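Gelleder wood grain notes, README

Thank you for downloading this! Gelleder is a small, growing collection of written notes on the grain and colour of pale household timber: tabletops, shelves, drawer fronts, chopping boards, the odd door. It started as a spreadsheet on a kitchen shelf in Skurnarthorpe and it has become the thing I look forward to all week. Version 2, released 11/04/2026.
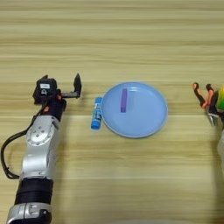
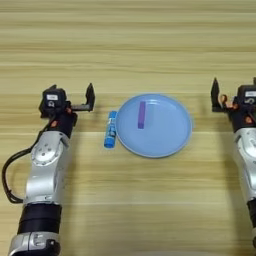
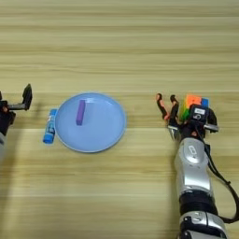 Each entry in the collection is a plain text record of one piece of timber, written by someone standing next to it in daylight. We wanted words that ordinary people reach for, so you will find "honey" and "oatmeal" and "weak tea" in the colour field and no paint codes at all. Direction gets its own field, and so does contrast. A tabletop like the one in the pictures, with pale beige and tan bands going from left to right, would go in as "banded, lengthways to the viewer, low contrast", and if a darker streak showed up it would get its own line under "streaks". I love the streaks field. People get properly carried away in it (one drawer front from Covness has a paragraph about a single brown line).

What you get

There are 800 records. Of these, 289 have a second note written by a different person who hadn't read the first, and those pairs are the best bit of the whole collection if you care about how people see colour. The disagreements over "yellow" and "cream" alone would keep you busy until May.

Files

records.csv: one row per piece, comma separated, UTF-8
pairs.csv: the double notes, matched by record number
words.txt: every colour word used so far, in alphabetical order
CHANGES.txt: what moved, what was fixed, who spotted it

Fields in records.csv

id: a number, never reused
object: table, shelf, door and so on
colour: free text, up to 700 characters
direction: lengthways, crossways, slanting, swirled, unclear
contrast: low, middling, high
streaks: free text, may be blank
finish: oiled, waxed, varnished, bare, don't know
species: what the owner believes it to be

Please be gentle with that last field! Plenty of owners say oak and mean "brown". We kept their answers as given, and "don't know" is a perfectly good entry.

Known problems

Records from the Diekmann workshop were written under a yellowish lamp before we settled on daylight, so their colours lean warm. They're marked with a D after the id. Curved pieces are thin on the ground, and chair backs are missing altogether. "Slanting" was added late and a few early boards should be moved into it. If you find one, tell us, it's a lovely five-minute fix.

Adding your own

Choose a piece, clear a decent patch of it, stand on its long side and write what you see before looking at anyone else's note. Don't tidy your wording afterwards. Blank lines are fine, guesses in the species field are fine, and spelling gets checked when the records are merged.

Licence and credit

Free to use, copy and change, for any purpose. A mention of Gelleder is welcome. The word list was sorted by Detlef Rothe, who also talked me out of merging "sand" and "sandy", and he was right: they're used for quite different boards.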